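Recording for the Shelf Project: Questions We Get Asked a Lot

Last updated 17 Nov 2020

Welcome! If you've signed up for recording sessions at Jenthorpe, or you're only thinking it over, you probably have a few questions. We've gathered the ones that land in our inbox most often and tried to answer them properly, so get yourself a coffee - some of the answers run on a bit.

What is the Shelf Project, in plain words?

We're teaching a robot to put things away and fetch them back from ordinary household storage. Rather a lot of people would like help with that, ourselves included. The robot learns by example: a person guides it through a job, we save everything the cameras and the joints report along the way, and the learning system (ours is called Wullico) studies those recordings until it can make a decent attempt by itself. One recording of one job from start to finish is what we call an episode.

Do I need any experience?

None at all. Some of our best operators had never touched a robot before their first morning with us. You'll spend that morning on practice episodes, which we throw away afterward, so please don't worry about making a mess of them. If you can park a car slowly and patiently, you have most of what you need.

How long is a session, and how many episodes will I record?

We aim for 40 good episodes in a session, with a 10 minute break whenever you feel your attention slipping. Please do take the breaks! Tired hands make jerky recordings, and the system copies jerky just as happily as it copies smooth. If you only get through half of the episodes on a slow day, that's perfectly all right and we'll be glad to have them.

Why are the shelves and baskets so crowded?

We get this one every week. Real storage is crowded, and a robot that has only ever met one box standing in the middle of a bare shelf gets badly confused the first time a handle or a strap is in the way.
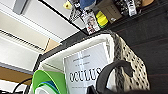 So when you're reaching into a basket, take your time over the approach. Come in from whichever side has the most room, pause for a moment before closing the gripper, and lift straight up until you're well clear of the rim. If something else comes along for the ride, set it back down gently and carry on. Those little recoveries are worth having, and we mark them as such when we go through the day's files.

What if I drop something?

Keep going if you can reach it, and finish the job. If it has rolled off somewhere out of reach, press the stop button, say "drop" out loud so that it's on the audio, and start a fresh episode. Please don't delete anything yourself. We keep the failed ones in a separate folder, and our friends at Plemitz, who do the labeling, make good use of them.

Do I have to put everything back exactly where it was?

No, and we'd really prefer that you didn't. Between episodes, move at least a few things along, turn a box to face another way, or swap something from one level to another. Small changes like these are what keep Wullico from simply memorizing one arrangement.

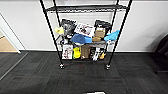
The low shelf deserves a special mention, as it's the one people tend to avoid. Getting down near the floor is slower and the view from the head camera is less helpful, so lean on the wrist camera more than you usually would. We have 300 episodes at chest height for every 185 down low, and we'd dearly love to even that up. If you have the patience for it, ask for a low-shelf session when you book.

Will I be in the recordings?

The cameras point at the work, but an arm or a shoe does wander in now and again. Anything with a face in it is taken out before the files leave the building. The audio is used for our notes only and is wiped once the session has been checked.

Can I bring my own things for the robot to handle?

Yes, please, within reason! Empty packaging, toys and soft fabric things are all very welcome. Please leave glass, food and anything you'd be sad to lose at home.

Where do the finished recordings go?

They're first checked at Jenthorpe, then labeled, and then added to the Thepsuriya collection, where other research groups can ask to use them. The next batch is due to go in this coming April.

I still have a question. Whom do I ask?

Reply to your booking email and one of us will write back, usually the same day. If it's something that other people might be wondering too, we'll add it to this page.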